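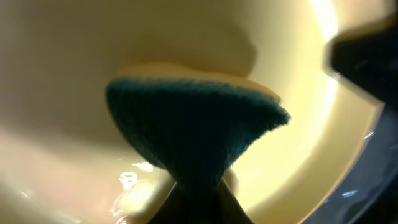 The marsh at Porkach has lost most of its cattails, and the man who has measured its water for 17 years says road salt is the main suspect.

"We used to see the chloride go up in March and come back down by June," said the field technician, who works for the Bristgate Watershed Office. "Now it stays up all summer."

He visits 13 sampling points, most of them along Cadell Creek, which drains two highways before it reaches the marsh. He starts at six in the morning and has the bottles at the lab by noon. The highest readings come from the culvert below the Shukla Road bridge.

Salt doesn't break down, he said. It sinks into the soil and the groundwater and seeps out for years.

"People ask me when it will be clean if we quit salting tomorrow. I can't give them a date. The ground is still holding salt from old winters."

Bristgate began spraying brine before storms two winters ago, and its trucks now use less rock salt. Parking lots are another matter. Private contractors don't have to report what they put down.

"I've walked across lots in April and it's still crunching," he said.

Frogs still call at the north end, where a spring comes in. He plans to add a sampling point there in September.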